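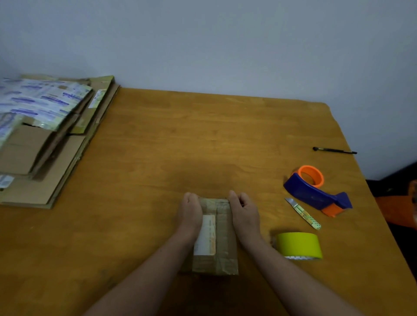

When does the risk of loss pass from seller to buyer?
It depends on the contract. If the contract is silent, we look at what the seller promised to do about delivery.

Unit 6: Shipment and Destination Contracts

In a shipment contract, the seller must hand the goods to a carrier and make a reasonable contract for their transport. Risk passes at that point. In a destination contract, the seller keeps the risk until the goods are tendered at the named place. Where the wording is unclear, courts presume a shipment contract.

Problem A. Fustlow sells 128 lamps to Laddale, "F.O.B. Skarkside." Fustlow's warehouse is in Skarkside. The truck burns on the way. Who bears the loss?

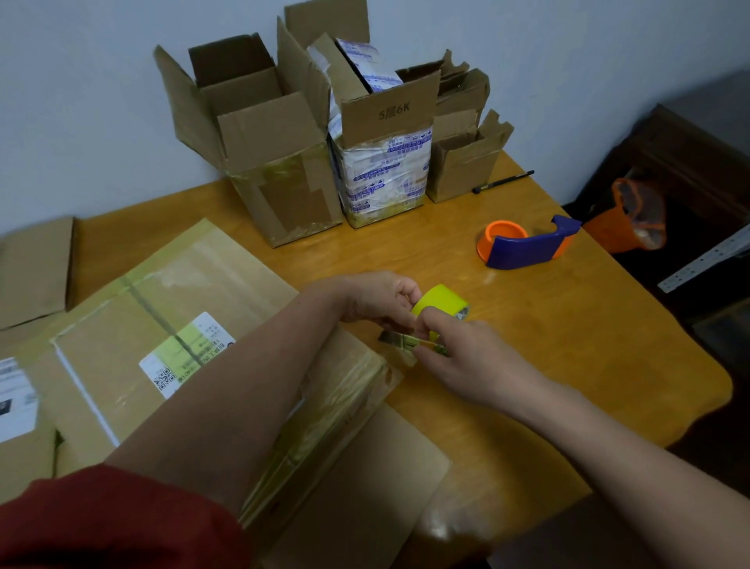 Leonora Lagman asked on Thursday whether it matters that Laddale had not yet paid. It does not. Payment and risk are separate questions, and so is title.

Problem B. Same facts, but 23 of the lamps were the wrong model when they left the warehouse. Read section 2-510 before you answer. Does Laddale have a right to reject?
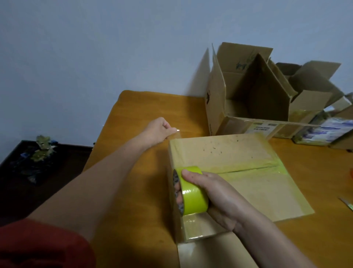 Reading for next class

Casebook, pages 46 to the end of the chapter. Skip the note on warehouse receipts. Bring a written answer to Problem B, one page at most.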